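The line nobody budgets for

Rosalind Park
August 2021

Every equipment request I have ever signed has had the same shape. There is one enormous figure at the top, over which everyone argues for weeks, and then a little scatter of small figures underneath which nobody reads. The enormous figure is the robot. The small figures are how the robot comes to do anything.

I spent most of the spring on ours. We had quotes from Mockus and from Cornia, and I can recite both from memory, down to the delivery terms. Two arms, two grippers, a base, a controller, a warranty that expires shortly before you need it. I compared reach. I compared payload, as though we were planning to lift pianos. Prisaver sent a man with a very good folder.

Then the thing was approved, and a week later a colleague asked me, quite gently, what it was going to pick up.

I had put down 40 pounds for "sundries". I would like to say this was a placeholder, but it was my considered view. The final bill for sundries came to 885, and it arrived as a drift of receipts for plates, mugs, a toaster oven and plastic vegetables, all of which I had to explain to a finance office that had waved through the arms without a murmur.
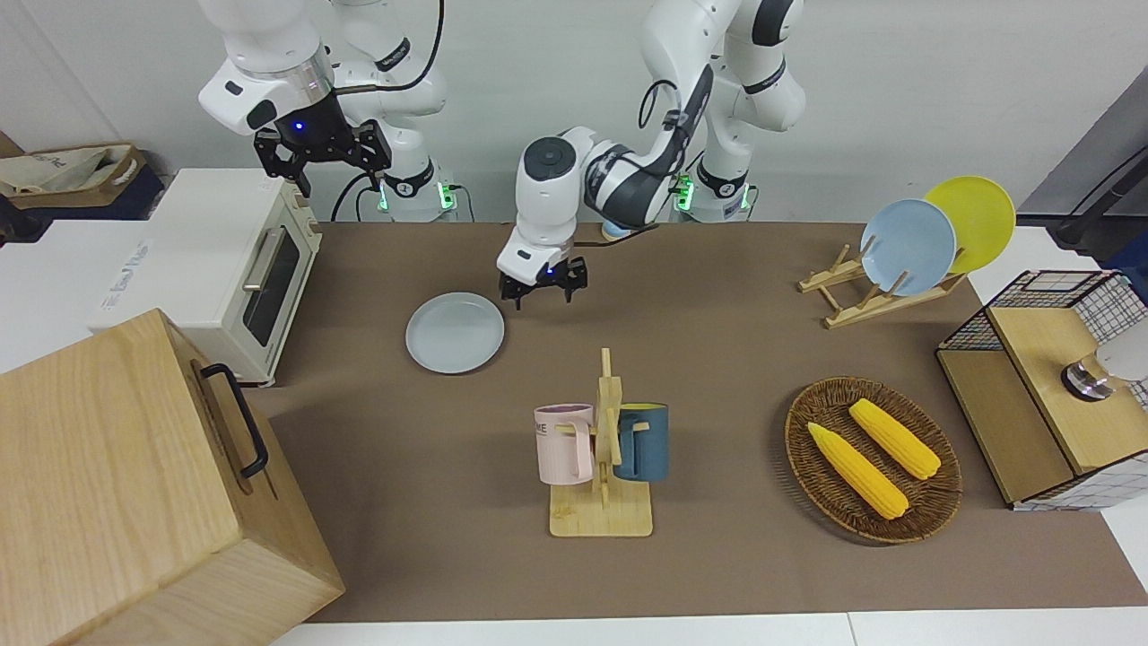 It is a strange fact of purchasing that large sums are easier to spend than small ones. Ask for a machine at the price of a decent car and you will be given a meeting, with biscuits. Ask for a rack to hang mugs on and you will be asked whether somebody could bring one from home. Somebody usually does, and then leaves in September and takes it with them, and the work stops for want of a mug rack.

The usual defence is that these things can't be planned, as you don't know what you want until you've started. I half believe it. But you do know you will want something, and that it will get dropped, and that the replacement will turn out to be a slightly different size. A shop that sells one style of plate in August has no duty to sell it to you later. Buy spares. Buy the cupboard to keep the spares in, and put that on the form too.

My own rule now is to write the bottom of the list first. What will be on the table, who will set it out again after each go, and how many hours of their week that will take. Only then may anyone open the Ploreo catalogue. It has made me unpopular with the people who like catalogues, and I used to be one of them.

The next request goes in shortly. Sundries is on page one, with its own heading, and finance has already rung to ask if it's a mistake.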